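Home & Household > Bedrooms

How do you sleep during the day when you work nights and the room faces the sun?

Asked by Colton Lemieux
Viewed 681 times, 2 answers

In July I moved to the overnight shift at the Restano bread plant, ten at night to six in the morning. The pay is better and the conversation is worse. I get home at 6:40, I'm in bed by 7:30, and at 9 I'm wide awake staring at a ceiling you could perform surgery under.

The bedroom faces southeast. There's a cheap blind that came with the apartment and it does about as much as a paper napkin. I rent, so I can't drill into anything without a letter from Landry Property, and they take a month to answer a letter. My upstairs neighbor has taken up either tap dancing or furniture.

I've tried a sleep mask (on the floor by 8), melatonin (weird dreams about invoices) and a warm glass of milk, which made me a person who had drunk milk. My days off are Sunday and Monday, and I try to live like a normal human on those, so by Tuesday I'm wrecked all over again.

Is there a way to do this for more than a year, or does everyone on nights just quit or go strange?

Answer by Normand Bergeron
173 people found this helpful

Eleven years of nights, first in a warehouse and now in a hospital boiler room. You can do it. You may also go strange, but the two seem to be unrelated.

I'll take it in the order I wish I'd done it.

1. Your days off

I put this first because you put it last. If you flip all the way back to daytime every Sunday, you're flying to Tokyo once a week without getting to see Tokyo. Meet in the middle. On my days off I go to bed at 3 or 4 in the morning and get up at 11 or noon. I still see my family at lunch and supper. I miss breakfast with them, and nobody in my house is at their best at breakfast. Give it three weeks before you decide you hate it.

2. The drive home

Morning sun in the face tells your body to get going, which is the last thing you need at 6:15. Wear sunglasses if you're safe to drive in them, and don't stop to run errands. The bank will be there at 4. If you're nodding at red lights, get a ride or the bus. I went into a ditch my second winter and it was a very boring ditch.

3. The light

Get the blind sorted before you spend a dime on anything else. Roller blinds leak at the sides no matter what the package says, so measure wider than the glass if there's room for it. Look at how yours is held up before you write to the landlord. Plenty of them snap into brackets, and if the old brackets fit the new blind you won't need the drill or the letter. Keep the old blind in a closet for the day you move out. Black cloth over the gaps works fine and picks up every piece of lint in the county. Two people on a blind is easier than one, and one is what you usually get.

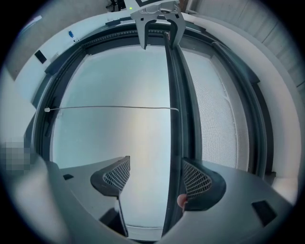
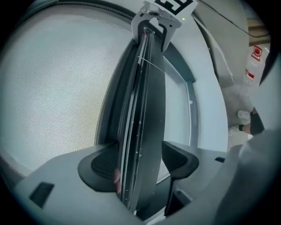
Black fabric, folded up narrow, lint included.

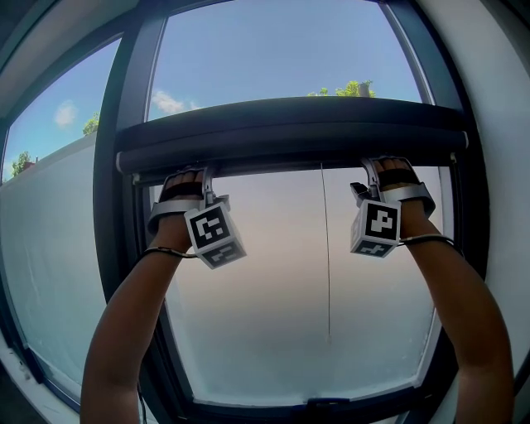 Both hands on the underside of the blind housing at the window.

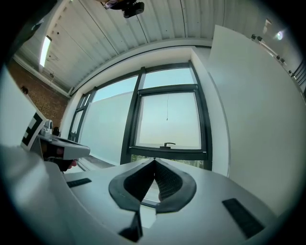 4. The noise

A box fan. I have owned machines that do rain, whales and a Norwegian fjord, and I'm back to the box fan. Put it between your head and the door. As for the upstairs fellow, go knock at five in the afternoon, when you've slept and you're likable. Tell him your hours. Most people have no idea anyone is under them at ten in the morning. Mine switched his vacuuming to evenings and now we have to wave at each other forever.

5. Food and coffee

Last coffee at 2 a.m. I know. Eat your real meal before the shift, something small halfway through, and toast when you get home. If you go to bed on a full plate of leftover lasagna you'll hear from it by 10.

6. The phone

Turn it off. Give your mother and one other person a way to get through in an emergency, and be clear that a sale on tires is no emergency.

If you've done all that for a couple of months and you're still getting three hours, see a doctor and say the words "shift work" out loud. They have things to try, and it's a better plan than doubling the melatonin.

Answer by a guest

get a job on days

Comment from Colton Lemieux, Tuesday, November 15, 2022

Normand, thank you. Old brackets fit the new one, so no letter. It still leaks on the left but I got six hours yesterday, first time since the summer. Days off are a work in progress, my sister keeps booking brunch. Neighbor upstairs says it's a rowing machine. He was nice about it. He's thinking of getting a second one.

Guest: noted.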